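카케로 공동 부엌 사업 중간 진행 보고서

받는 곳: 두나셀 지역기금 담당자 이슬라 피어스 님
보내는 사람: 타네 피리히, 카케로 사업 담당
작성일: 2019년 4월 11일

안녕하십니까. 지원해 주신 공동 부엌 사업의 진행 상황을 보고드립니다. 저는 한국어가 모국어가 아니어서 표현이 어색한 곳이 있을 수 있습니다. 뜻이 분명하지 않은 부분은 연락을 주시면 다시 설명하겠습니다.

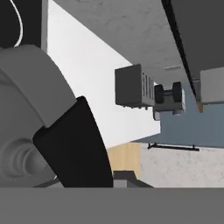
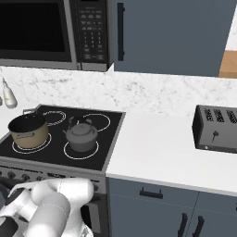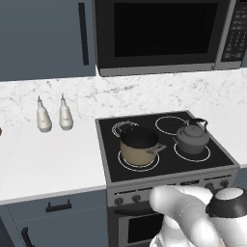 세 번째 그림: 전기레인지 위의 냄비와 주전자

1. 사업의 목적

이 사업은 파에와이 마을에 혼자 사시는 어르신과 새로 이사 온 가정이 함께 음식을 만들고 나누는 자리를 마련하는 것입니다. 신청서에 쓴 목적은 바뀌지 않았습니다. 다만 처음에는 점심 모임만 계획하였는데, 일을 하시는 분들의 요청을 받아서 저녁 모임을 하나 추가하였습니다. 저녁 모임의 재료비는 참가비에서 내고 있으며, 기금에서는 쓰지 않습니다.

2. 지금까지 진행한 내용

이번 기간에 요리 모임을 15회 열었습니다. 계획한 횟수와 같습니다. 한 번은 큰비 때문에 길이 막혀서 다음 주로 옮겼고, 취소한 모임은 없습니다. 제공한 식사는 모두 1,179인분입니다. 이 숫자에는 모임에서 같이 먹은 식사와 댁으로 배달한 식사가 다 들어 있습니다. 배달은 브리케오 협동조합의 차량을 빌려서 하였습니다.

음식은 계절 채소로 만드는 국과 찜이 중심입니다. 어르신들께서 씹기 쉬운 음식을 원하셔서 채소를 작게 썰고 조금 더 오래 익히는 방법으로 바꾸었습니다. 소금도 줄였습니다. 처음 두 번은 싱겁다는 말씀이 많았지만, 국물을 낼 때 마른 버섯을 넣은 다음부터는 그런 말씀이 적어졌습니다.

조리법은 한 장짜리 종이에 큰 글씨로 적어서 나누어 드립니다. 호박찜 조리법은 인기가 많아서 다시 인쇄하였습니다. 인쇄할 때 물의 양을 잘못 적은 것을 발견하여 손으로 고쳤고, 다음 인쇄에는 바르게 들어갑니다.

3. 참가자 의견

모임이 끝나면 짧은 설문지를 드리고, 글을 쓰기 어려운 분께는 말로 여쭈어봅니다. 좋았다는 의견 중에는 “집에서 같은 음식을 다시 해 보았다”는 대답이 제일 많았습니다. 불편한 점으로는 의자가 낮다는 것, 시작 시간이 버스 시간과 맞지 않는다는 것이 있었습니다.

시작 시간은 이미 15분 늦추었습니다. 의자는 아직 해결하지 못하였습니다. 높은 의자를 새로 사는 것보다 다리에 끼우는 받침을 사는 것이 싸지만, 받침이 안전한지 먼저 확인하고 싶습니다.

설문지의 질문도 고칠 필요가 있습니다. “만족하십니까”라는 질문에는 거의 모든 분이 그렇다고 대답하셔서, 저희가 배울 수 있는 것이 별로 없었습니다. 다음 기간에는 “무엇을 남기셨습니까” 또는 “어떤 일이 힘드셨습니까” 같은 질문을 넣겠습니다.

4. 예산 사용

재료비, 배달비, 인쇄비는 모두 승인된 범위 안에서 썼습니다. 재료비는 채소 가격이 올라서 예상보다 빨리 줄고 있습니다. 반대로 인쇄비는 많이 남았습니다. 가능하다면 인쇄비에서 남은 금액을 재료비로 옮기고 싶으며, 이것에 대하여 피어스 님의 승인을 부탁드립니다. 승인을 받기 전에는 항목을 옮기지 않겠습니다.

영수증은 월별로 묶어서 별도 우편으로 보냈습니다. 시장에서 산 파와 감자의 영수증 3장은 글씨가 흐려서, 판매하신 분의 확인 서명을 같이 넣었습니다.

5. 어려운 점

제일 어려운 것은 배달 순서입니다. 파에와이 북쪽은 집과 집 사이가 멀어서 마지막 댁에 도착하면 국이 식어 있을 때가 많습니다. 보온 용기를 써 보았는데, 뚜껑이 단단해서 손힘이 약한 분은 열지 못하셨습니다. 지금은 배달하는 사람이 뚜껑을 한 번 열었다가 가볍게 닫아 드리고 있습니다. 이 방법은 시간이 더 걸리므로 배달 길을 둘로 나누는 것을 브리케오와 의논하고 있습니다.

또 하나는 음식 알레르기 기록입니다. 신청서를 종이로 받고 있어서 새로운 내용을 옮겨 적는 데 늦어진 일이 한 번 있었습니다. 그날 음식에는 문제가 되는 재료가 없었습니다. 그 후로는 조리를 시작하기 전에 두 사람이 명단을 같이 읽습니다.

6. 다음 기간의 계획

5월에는 요리 모임을 4회 엽니다. 그중 한 번은 참가자가 직접 고른 음식으로 하며, 지금은 만둣국을 원하시는 분이 많습니다. 만두를 빚는 데 시간이 걸리기 때문에 그날은 한 시간 일찍 시작합니다.

북쪽 배달 길을 나누는 것과 의자 받침을 확인하는 것도 같은 달에 끝내려고 합니다. 새 설문지는 먼저 저녁 모임에서 사용해 보고, 이해하기 어려운 질문을 고친 다음에 점심 모임에도 쓰겠습니다.

7. 부탁드리는 사항

인쇄비를 재료비로 옮기는 것에 대한 답을 5월 첫 모임 전에 주시면 감사하겠습니다. 그리고 최종 보고서의 양식이 작년과 같은지도 알려 주십시오. 작년 양식에는 배달 식사를 적는 칸이 따로 없어서, 같은 양식이라면 별지를 붙이겠습니다.

첨부: 모임별 식사 수량표, 개정 전 설문지, 호박찜 조리법

타네 피리히 드림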